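Dakedmont Residents' Association
Minutes of the general meeting, December 2019

Present: Gemma Lightfoot (chair), Jocelyn Girard, Tatu Mosoti, Keith Rowbotham
Apologies: Sheila Sedgwick

1. Previous minutes
Approved with one correction. Item 4 should read "Skivbridge lot", not "Skivbridge Road".

2. Water supply
K. Rowbotham reported that the Dobson main was flushed as scheduled. 251 of 291 meters have been read. The remainder are in locked basements and will be estimated for this quarter – owners may submit their own reading in writing.
Action: KR to send the list of unread meters to Cirora.

3. Refreshments at meetings
Soft drinks and glasses to be kept at the present level. J. Girard asked that bottles be capped after use.

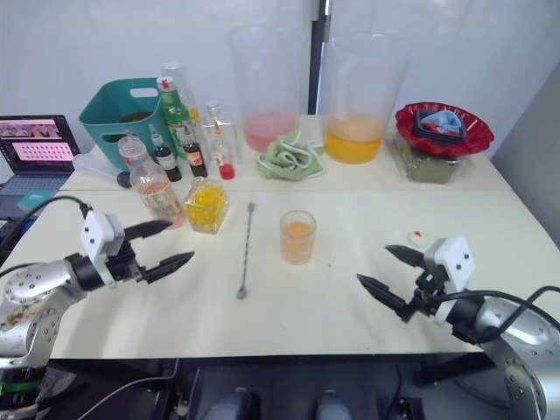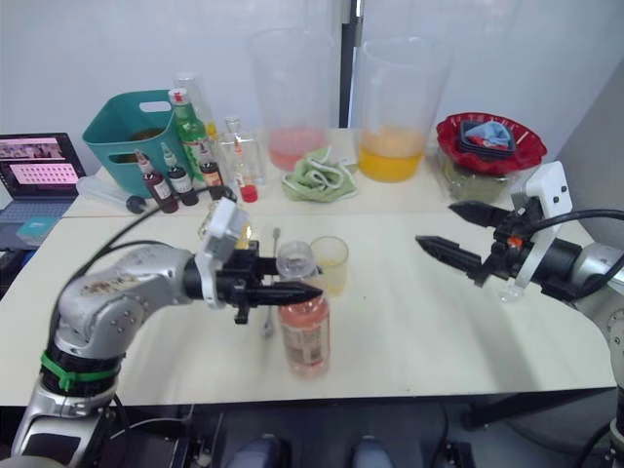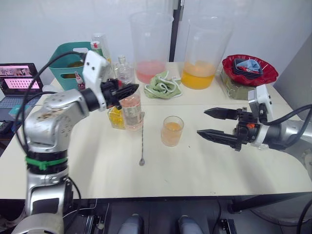

Drinks on the white table.

4. Parking, Skivbridge lot
T. Mosoti presented two layouts. Layout B loses five spaces but keeps the fire lane at its full width. Layout B adopted, four in favor. Line painting to wait until March – the contractor will not paint in frost.
Action: TM to confirm the price.

5. Storm drain, north side
Grate still loose. Deferred until S. Sedgwick has the engineer's letter.

6. Other business
JG asked for the stairwell timers to be reset. Agreed.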